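Bosa Folding Shopping Trolley: Review

The Bosa trolley is intended for residents who do their weekly shop on foot. It was used by the Lurkamley Consumer Advice Service for seven weeks, mainly on the route between the market and the Costa estate, which includes 44 steps and a long cobbled slope. Peppers, tomatoes, lemons and other soft produce travelled in the upper section.
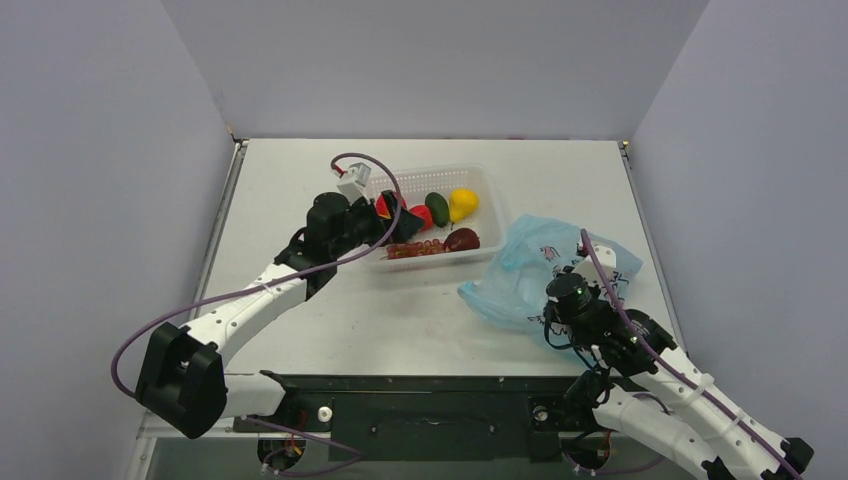 Embla Haugland found the handle too low for anyone above average height, and asked that this be stated plainly in any published review. The point is accepted. The handle has one fixed position – a serious omission at this price.

The wheels are large and quiet. On steps the trolley climbs steadily when pulled backwards, although the frame twists a little under a full load. The lining comes out for washing, and fruit carried in a separate bag at the top arrived unbruised on most trips.

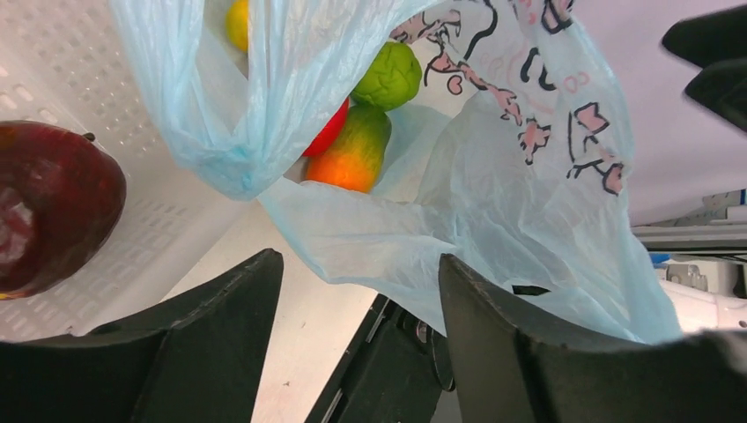
Folding is less satisfactory. The catch is stiff and sits close to the hinge, where fingers may be trapped. The trolley is recommended for level routes, with reservations as to the catch and the handle.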